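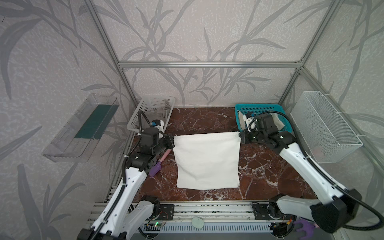

Séverine Pons said most of the towels her guesthouse has thrown away over the years still had plenty of use left in them, and that she would have kept them if there had been a simple way to get the edges repaired.

Lellon, the linen service based in Ridamholm, today announced Allell, a towel repair and reuse plan for guesthouses, gyms, hair salons and other small businesses. The plan opens for sign-up on 10/16/26 and is available to any business on a current Lellon pickup route. Customers who rent their towels from Lellon and customers who own their towels can both join.

Under Allell, towels sent in with the regular wash are checked when they come back out of the dryer. Those with loose hems, pulled loops or small tears are set aside, repaired and returned with a later delivery. Towels that are too worn for guests are sorted by size and offered to animal shelters, repair garages and cleaning crews in the area. Anything left after that goes to a fiber recycler.

"Small places have been asking us for this for a long time," said Marichka Kravchuk, general manager of Lellon. "A big hotel buys towels by the pallet and has a buyer who looks after it. A guesthouse owner is standing in a hallway with an armful of towels trying to decide which ones she can still put out. We wanted to take that decision off her hands, or at least give her some help with it."

Why towels wear out early

Lellon ran a trial of the service beginning in June with 31 customers in and near Ridamholm. Staff noted the reason each towel had been pulled from use. Frayed side hems were the most common reason, followed by stains from hair dye, self-tanner and makeup. Thinning of the cloth itself came well behind both.

Of the towels set aside during the trial for hem damage, 88 percent went back into service after repair. Stained towels did less well, and many of those were moved to the second-use group. Lellon said it does not plan to dye towels to hide stains, an idea several trial customers raised, as the color did not hold evenly after repeated hot washes.

The trial also showed that some of the damage could be avoided before the towels ever reach the laundry. Lellon is sending every Allell customer a printed sheet with the following advice:

Shake towels out before they go in the basket or bag. Hairpins, razor caps and zipper pulls catch the loops.

Keep whites and colors apart from the start. Sorting later takes longer and things get missed.

Do not leave damp towels packed down overnight. If there is no pickup the next morning, hang them over a rail.

Use a plastic basket with slots or holes in the sides for anything damp. Cloth hampers hold moisture and can pass on a smell.

Do not cut pulled loops with a blade. Trim them with small scissors, level with the pile, or leave them for the repair table.

Skip fabric softener. It coats the loops and towels stop soaking up water as they should.
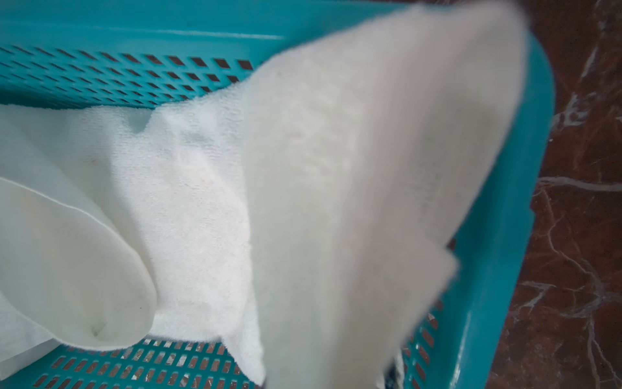 Plastic laundry basket with slotted sides.

How the repair work is done

Repairs are carried out at the Lellon laundry on the east side of Ridamholm, in a room that was used for storing table linen until last winter. The room has two hemming machines, an overlock machine and a long table for checking and trimming. Side hems are cut back and sewn again with a doubled edge. End hems are opened only if the stitching has failed. Small tears near the edge are closed if the repair can be hidden in the hem. Tears in the middle of a bath towel are not mended, and those towels are cut down to hand towels or washcloths where there is enough good cloth.

Because hemming takes a little off each side, a towel can be repaired up to 4 times before it becomes too narrow for its size group. Each repair is marked with a short stitch in colored thread next to the care label, so staff can see how often a towel has been through.

"You get a feel for it," said Mitiku Hadgu, who leads the repair room. "Hold a towel up by the corner and you can see if it hangs straight. If it pulls to one side, the hem has shrunk more than the cloth, and that hem is going to go next. I would rather fix that one now than see it again in three weeks with a hole in it."

Hadgu trained as a tailor and worked on coats and suits before joining Lellon. He said terry cloth took some getting used to, mainly the lint, and that the machines are cleaned out twice a day.
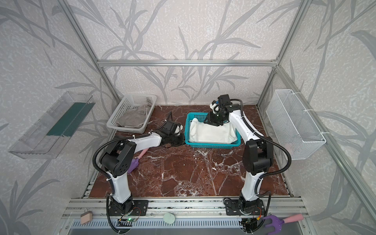

Two baskets near the back of the table.

Sorting for customers

Allell customers are asked to use separate baskets or bags, one for towels they consider fine and one for towels they have doubts about. The second group gets a closer check. Towels in the first group are still looked over, but more quickly. Customers who would like everything checked closely can ask for that at no added cost, though return times may be longer.

Atif Gilani, whose gym near the Ridamholm bus station took part in the trial, said the two-basket method was easier for his staff than he had expected.

"We had one basket for everything, and it all went out the door together – good ones, bad ones, somebody's sock," Gilani said. "Now the morning person folds what came back and drops the odd one in the other basket. I was buying new hand towels every couple of months. I have not ordered any since the summer."

Gilani said the one thing he would change is the delivery note, which lists repaired towels by size but does not say what was done to them. Lellon said a more detailed note is being worked on and will be sent out when it is ready.

Price and terms

Customers who rent towels from Lellon will pay nothing extra for Allell. Customers who own their towels will pay a flat monthly fee based on the size of their regular pickup, with no charge per repair. There is no joining fee. Either side can end the arrangement at the end of any month, and customer-owned towels still in the repair room at that point will be finished and returned.

Bath towels, hand towels, washcloths, bath mats and salon towels are covered. Robes, sheets and kitchen linen are not covered at this time. Waffle-weave and microfiber towels can be sent for washing as usual but will not be repaired.

Repaired towels are normally returned within 5 working days. Customers with a small stock can ask for loan towels during that time. Loan towels come in white and blue and should be sent back with the next pickup.
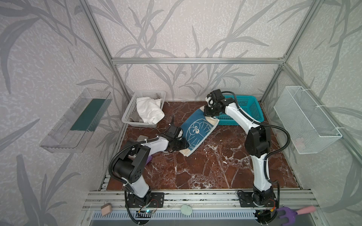
A blue towel gripped at one corner.

Open afternoons

Lellon will hold open afternoons at the repair room for business owners who want to see the work before signing up. Visitors can bring a few of their own towels and have them looked at. Places should be booked ahead through the front office, as the room is small. Parking is on the delivery side of the building, and visitors should wear flat shoes.

Questions about the plan can be sent to Ysaline Picard, customer contact at Lellon, who can also confirm whether an address is on a current pickup route.

About Lellon

Lellon is a linen and laundry service based in Ridamholm. It washes, rents and delivers towels, bed linen and table linen for small businesses in the town and the nearby villages.

Media contact: Ysaline Picard, Lellon, Ridamholm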